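The White Table, July

I've wanted a white table for the craft room since we moved in, and it finally happened! Over 26 years of sewing, gluing and general mess-making, I've worked on doors laid across sawhorses, on a card table, and for one long winter on the ironing board. So this page is all about the new one (sorry, quilt people, the quilts are on the other page).

The color is called Shenoy, a sort of white that goes gray as soon as the light drops. I looked at 4 samples from Modik, carried them from window to window for a week, and still ended up with the first one I'd picked. My sister says it looks like skim milk. I can live with that.

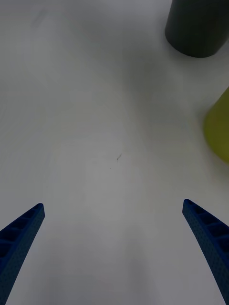

What I love most is how plain it is. My old table had a groove down the middle that ate pins, beads and once a whole row of tiny buttons, and I must have lost a year of my life poking around in there with a crochet hook. On a pale top I can find a dark thread right away. White thread is another story, so for that I put down my green mat from Erano and work on top of it.

Mornings are best in there, before the sun gets around to the street side. By four in the afternoon one half of the room goes dim and I switch on the lamp, which I still need to replace (the arm droops).

A few people asked about cleaning. Warm water, a drop of dish soap, a soft cloth. I did try the fancy spray they sell at Drarkska and it left streaks, so the bottle went under the sink with all the other fancy sprays.

Next up is the shelving for the long wall. I have 42 jars of buttons and nowhere to put them, and my husband would like the dining room back before Thanksgiving. More pictures when the shelves are in!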